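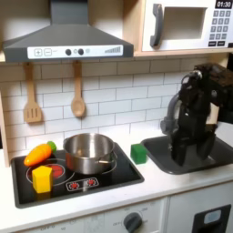
Fovham Robotics Learning Lab
Equipment Planning Meeting - Minutes
Wednesday, June 29, 2022

The meeting opened a few minutes late so that everyone could get coffee and find a chair, and the chair thanked the whole group for coming in during what has been a very full couple of weeks. Minutes of the last meeting were read and accepted with one correction (the spare gripper fingers were ordered from Dirholm, not Zotport).

1. Where we are with the kitchen station

The operators gave a friendly and fairly detailed report on the play kitchen. They are fond of it and would like to keep it as our main station through the fall. The arm can work over both the cooktop and the sink basin, and the group agreed that having the two so close together makes for a nice variety of tasks - pot, carrot, blocks, and so on - without moving the base.

The sink tasks still take the most patience. Picking a small object off the floor of the basin means bringing the fingers down between the sides, and the operators would feel a lot more comfortable with a slimmer set. There was a long and good-natured discussion of whether this is a finger problem or a practice problem. We settled on a bit of both, and a slimmer set goes on the list.

2. Second arm

This took up most of the hour. Two quotes were in hand:

Mustonen, arm with two-fingered gripper and controller: $3,490
Zotport, arm and controller, gripper sold separately: $2,498

The Zotport price looks very attractive at first glance, and several of us came in leaning that way. Once the gripper and the mounting plate are added, though, the gap gets a good deal smaller, and we would be keeping two kinds of spare parts in the drawer. The Mustonen arm takes the same fingers and cables as the one we have now. The operators also put in a kind word for the Mustonen support line, who stayed on the phone with us for most of an afternoon this spring when the wrist joint kept faulting.

Against that, the Zotport arm has a longer reach, and it was pointed out that we may want that if we ever set up a full-size counter. No one felt that was likely this year.

Decision: go with Mustonen, provided the quote still holds in July. The lab manager will ask if delivery can be included in the price. It never hurts to ask!

3. Second kitchen and props

If there is to be a second arm it will need something to work on. The suggestion was to buy another play kitchen of the same model, so that a task learned at one can be tried at the other. A different model was also put forward, for the opposite reason, and there is plenty of sense in that too. We did not settle it. Both options will be priced and brought back.

Everyone did agree on a ceiling of $1,000 for the kitchen, the table to stand it on, and all the props together. Requests for props so far: more play vegetables, a second saucepan, and extra blocks in assorted colors. Please add yours to the sheet by the door, and please write clearly, as last time we had some trouble with the handwriting.

4. Spares and upkeep

Proposed: $2,000 set aside for the year to cover fingers, cables, one replacement wrist motor and general repairs. Dirholm has offered to hold its prices on fingers through the end of July, so that part of the order will go in first. Approved with no objections.

5. Other business

The tool cabinet key is missing again. If it is in your coat pocket, please bring it back and all will be forgiven.

A request for better lighting at the second station was noted and will be looked at once we know where the table is going.

Actions
Lab manager - confirm Mustonen quote, ask about delivery
Operators - send finger measurements to Dirholm
Purchasing - price both kitchen options and a table
Everyone - prop requests on the sheet

Next meeting in July, day to be set by email when vacation plans are known.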